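Thermal Paste Age and Idle Temperature in Retired Office Desktops
Project report, Applied Thermal Measurement
Prakash Rai
15 July 2020

1. Background

The processor in a desktop computer passes its heat to the heatsink through a thin layer of thermal paste. The paste fills the small gaps between two metal surfaces that look flat but are not. Over years of use the paste can dry, crack or be pushed toward the edges of the chip, and the processor then runs hotter under the same load. This report looks at how large that effect is in ordinary office machines, and whether it can be seen at idle or only under load. 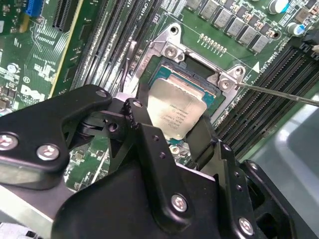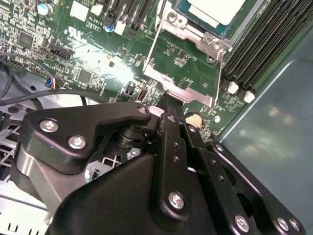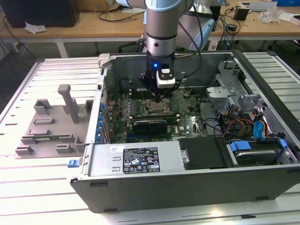
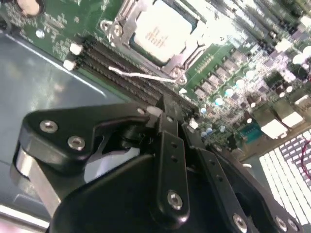 Motherboard and CPU socket area in a desktop computer.

Tatel, reading the first draft, objected that idle temperature is a poor measure of paste condition, and that the title promised more than an idle reading could deliver. The heat flow at idle is so small, in Tatel's view, that the drop across even a bad paste layer would be lost in the error of the sensor. The load tests in section 4 were added in reply. The title was kept, as the idle question was the one first assigned.

2. Theory

For steady heat flow, the temperature drop across the paste layer equals the power multiplied by the thermal resistance of the layer. The resistance depends on the thickness of the layer, the area of contact and the conductivity of the paste. It rises if the layer is thick, if part of the area is not wetted, or if air has entered the paste.

Two points follow. First, the drop scales with power, so a worn layer should show more clearly under load. Second, the paste is only one resistance in a chain. The heat also has to cross the processor lid, the base of the heatsink and the boundary between the fins and the air. In a small office machine with a slow fan, the last of these is usually the largest, and dust in the fins increases it further. A test that cleans the heatsink and replaces the paste in one step cannot tell the two effects apart.

3. Method

The machines came from the Narnetti surplus store. All had been in daily office use and none had a record of the paste being changed. Machines with a failed fan or a missing heatsink clip were left out.

Each machine went through the same sequence:

Dust removed from the fins and fan with compressed air, heatsink left in place.
Machine run at idle until the reported temperature was steady, then logged.
Machine run under full load until steady, then logged.
Heatsink removed, old paste cleaned off with isopropyl alcohol and a lint-free cloth.
New paste applied as a single small dot in the center of the lid.
Heatsink refitted, screws tightened in a cross pattern.
Idle and load runs repeated.

The dust was removed before the first run so that the later comparison would show the paste alone. Room temperature was logged with a Tolby probe placed near the front air intake, and all results were expressed as the rise above room temperature. Processor temperature was read from the on-chip sensor. Fan speed was fixed at 2000 rpm in the firmware where the option existed. Two machines did not offer it, and their results were kept separate.

The same paste, from a single tube, was used throughout. The load program was set to hold all cores at 100 percent. Logging continued through each run, and the first part of every log, before the reading settled, was dropped. After this step 1143 readings were left for analysis.

4. Results

At idle, the change in temperature rise after new paste was smaller than the difference between repeat runs on the same machine. No conclusion about paste condition can be drawn from idle readings. On this point the objection to the draft was correct.

Under load, most machines ran cooler after the new paste was applied, and the change was larger than the repeat error. The machines with the driest paste did not always show the greatest change. In one case the old paste was hard enough to need scraping, yet the load temperature hardly moved. A thin dry layer that has not been disturbed may still conduct well – the harm comes when it cracks or lifts away.

The two machines without fixed fan speed showed almost no change in temperature but a clear drop in fan speed. The fan controller had been hiding the worn paste by moving more air. Temperature alone would have missed this.

5. Sources of error

The on-chip sensor is intended for protection and is least accurate far below its upper limit. This affects the idle readings most. Refitting the heatsink also changes the clamping force slightly, and this could not be measured with the tools on hand. Engström suggests removing and refitting with new paste several times on one machine to find the spread caused by assembly alone. This was done once, in January, before the fan speed was fixed, so the data could not be used.

New paste also changes somewhat in its first hours of use as it spreads under pressure and heat. The second set of runs was made directly after assembly, and the true benefit may be slightly greater than reported.

6. Further work

The assembly test should be repeated with the fan speed fixed. A heater block with a known power input, in place of a processor, would remove the need for the on-chip sensor. Fan speed should be logged in every run, including those where it is meant to be constant.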